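굴람(Gulham) 저수지의 수위계는 클리노프(Clinov)식 부자 수위계다. 콘크리트 우물 안에 부자가 떠 있고, 강선이 도르래를 지나 기록지의 펜을 움직인다. 기록지는 한 달에 한 번 교체한다. 교체 절차서는 르브룅(Lebrun) 측량사무소가 작성했고, 마지막 쪽에는 담당자 서명란이 있다.

나는 1월에 부임했다. 전임자는 인수인계서를 남겼다. 항목은 순서대로 열쇠, 윤활유, 예비 강선, 잉크였다. 잉크 항목 옆에 연필로 "밤에는 읽지 말 것"이라고 적혀 있었다. 절차서에는 해당 내용이 없었으므로 옮겨 적지 않았다.

첫 기록지에서 이상값을 확인했다. 새벽 시간대에 수위가 22밀리미터 상승했다가 40분 뒤 원래 값으로 돌아갔다. 같은 시각 강우량은 0이었고 상류 수문은 닫혀 있었다. 풍속도 낮았다. 다음 날 새벽에도 같은 곡선이 그려져 있었다. 두 장을 겹쳐 창에 대면 선이 하나로 보였다.

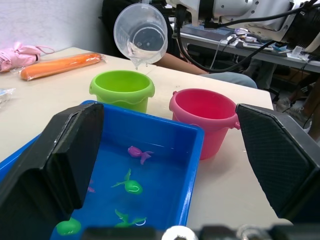
우물 안의 수위가 저수지의 수위와 다를 수 있는가?

도수관이 막히면 다를 수 있다. 우물은 지름 50밀리미터의 관으로 저수지와 연결되어 있고, 관에 퇴적물이 쌓이면 우물의 수위가 저수지보다 늦게 따라간다. 이 경우 곡선은 완만해지고 꼭짓점이 뒤로 밀린다.

굴람의 곡선은 완만하지 않았다. 상승 구간과 하강 구간이 모두 가팔랐다. 그래도 절차에 따라 도수관을 세척했다. 나온 것은 모래와 나뭇잎이었다. 부자를 꺼내 무게를 달았고, 제원표의 값과 일치했다. 강선에는 꺾인 자국이 없었다. 도르래 축에 윤활유를 새로 넣고 영점을 맞췄다.

새벽의 상승은 계속되었다.

르브룅에 문의서를 보냈다. 회신은 한 장이었다. 계기 오차의 허용 범위와 보정식이 적혀 있었고, 해당 구간을 앞뒤 값으로 보간하여 제출하라고 했다. 지시대로 보간했다. 보간한 곡선은 매끈했으며 검수를 통과했다. 원본은 철제 서랍에 따로 보관했다.
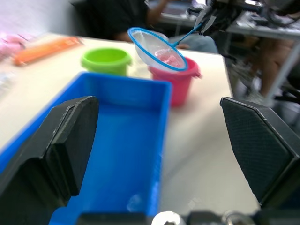 서랍의 아래 칸에는 전임자의 원본이 있었다. 그 밑에는 그 이전 담당자의 것이 있었다. 종이의 색은 달랐으나 곡선은 같았다. 가장 오래된 묶음에는 하르날레오(Harnaleo)라는 지명이 찍혀 있었다. 현재의 지도에는 없는 이름이다. 저수지 조성 이전의 지적도를 신청해서 받아 보니, 하르날레오는 제방에서 200미터 떨어진 지점, 지금의 수면 아래에 있던 마을이었다. 지적도에는 공동 우물 한 곳과 방앗간 한 곳이 표시되어 있었다. 방앗간 옆에는 수차와 작은 수문이 그려져 있고, 난외에 수문의 개방 시각이 적혀 있었다. 매일 새벽, 개방 시간 40분.

나는 이 사실을 비고란에 쓰려다가 쓰지 않았다. 비고란의 폭은 한 줄이다.

그날 밤 관측실에 남았다. 절차서에 야간 체류를 금하는 조항은 없다. 난로를 켜고 기록지 앞에 앉았다. 펜은 수평으로 선을 긋고 있었다. 시각이 되자 도르래가 돌았다. 소리는 작았다. 손전등으로 우물을 비추니 부자가 올라오고 있었고, 벽면의 수위표도 같은 값을 가리켰다. 계기는 정상이었다. 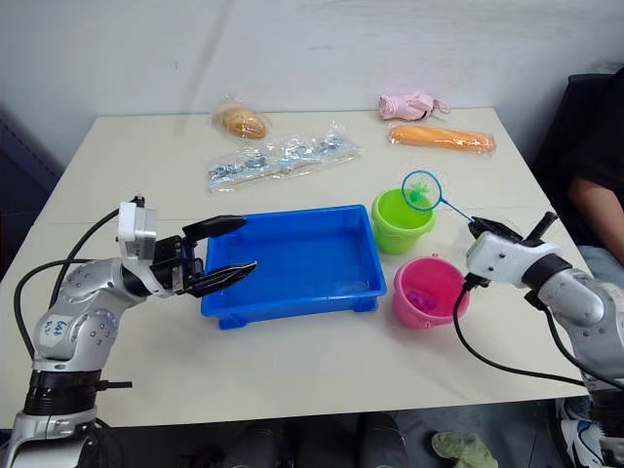

관측실을 나와 제방의 수위표를 읽었다. 저수지의 수위는 변하지 않았다. 두 값의 차이는 22밀리미터였다. 수첩에 두 값을 적고 시각을 적었다. 돌아왔을 때 펜은 이미 내려가는 중이었고, 우물 쪽에서 곡식 찧는 냄새가 났다. 냄새를 기록하는 칸은 없다.

이후의 원본도 같은 서랍에 넣었다. 제출본은 모두 보간했다. 이임이 결정된 뒤 인수인계서를 작성했다. 열쇠, 윤활유, 예비 강선, 잉크의 수량을 확인하고 서명했다. 연필을 깎아 잉크 항목 옆에 한 줄을 적었다. 전임자의 문장과 같은 문장이었다.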